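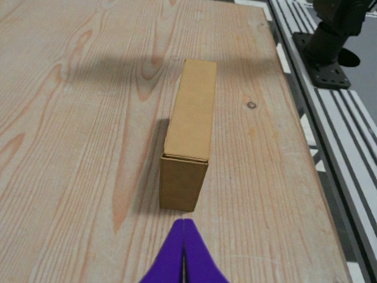 Subject: Re: [seed-swap] Posting beans and peas
From: Zewditu Mekonnen

Hello all, and hello Mounir, what a good question to come home to!

Mounir Alaoui wrote:
> Hi everyone, I've got far more climbing beans than I can sow and
> would love to share them. I've only ever swapped in person. How dry
> do they need to be before they go in the post, and is it worth
> sending the short-podded ones as well? I've got Darnel and a few
> Tela, plus something my uncle only ever called "the purple one".
> Mounir

Please send the short-podded ones! I grew Darnel up the back fence last summer and it was still cropping when everything else had given up. I saved 381 beans from one row (yes, I sat and counted them, it was raining).

On dryness, I leave the pods on the plant until they rattle, then shell them and spread the beans on a tray indoors for another fortnight. Press one with your thumbnail. If it leaves a mark, give them longer. 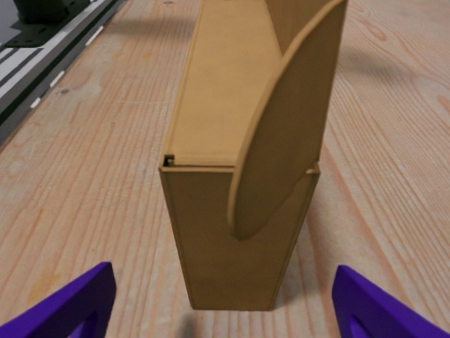
Paper envelopes every time, please. Casimiro once had a whole batch of peas go mouldy in a plastic bag, and they were lovely peas too. Write the variety, the year and whether anything else was flowering nearby. Runner beans cross very freely, French beans much less so, and people do like to know what they might be getting.

I'd also love to hear more about the purple one. Are the pods purple or just the beans? Do they go green when you cook them? Amado grows one called Bai that does exactly that, and the flowers are gorgeous, so it could be a relation.

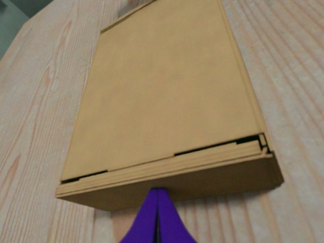

WHAT I CAN OFFER

Kusisier (climbing pea, 7 packets, up to 48 seeds in each)
Tela (dwarf French bean, plenty)
Bai (only a handful, from Amado)

Zeyu is keeping the swap list again, so send your names and varieties to him by the end of August. Mounir, put me down for some Darnel, mine could do with fresh blood, and two or three of your uncle's if you can spare them.

Happy shelling,
Zewditu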